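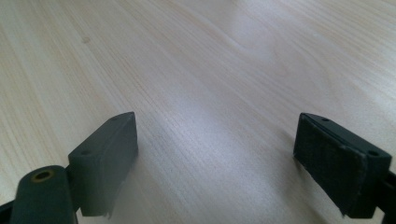 Setting up shared notes for your class

So you've got your Edus login and you want everybody typing into the same set of notes. Good, this is my favorite part of the whole thing! Grab your laptop or tablet (a phone works too, but the menus get cramped) and we'll go through it together.

1. Sign in and open the Notebooks tab. If you only see Calendar, your school hasn't switched notebooks on yet, so ask the front office.

2. Tap New and pick Class Notebook. I name mine by period and subject, like "4 Biology", and I wish I'd started doing that sooner.

3. Set the group size. Edus allows up to 16 people in one notebook. Bigger class? Make two notebooks and link them under Settings.

4. Send the join code. It runs out after 5 minutes, so have everyone signed in before you hit the button.

Note: students who joined through Codance last year keep their old usernames. They don't need a new account.
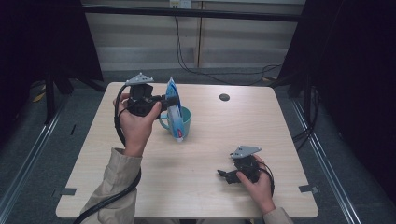

My whole back row got kicked out the second the code ran out, writes a reader from Gridham, and I had to send it again before they could get in. Yep, been there. A new code doesn't bump anybody who's already joined, so go ahead and send as many as you like.

5. Choose who can edit. I leave typing open to everyone and keep deleting for myself (trust me on that one).

6. Turn on offline copies. Each device then saves the notes by itself and catches up when the Wi-Fi comes back.

Caution: if two students change the same line while they're offline, the later save wins. Have them each start a fresh line with their initials.

7. Add your files. The limit is 300 MB for each notebook, and videos eat through that fast! I paste a link to the video and save the space for handouts and slides.
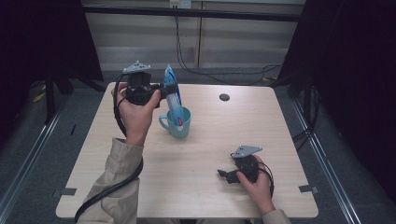

Both hands in use, with the mug on the table.

8. Try a test note before class. Type a few words, open the notebook on a second device and check that they show up. Mine take almost 4 seconds on the school network.

If nothing shows up, close the Zakaria add-on if you have it installed, then reload the page. The two fight over the clipboard, and a reload clears it. Exporting to PDF is in the next section.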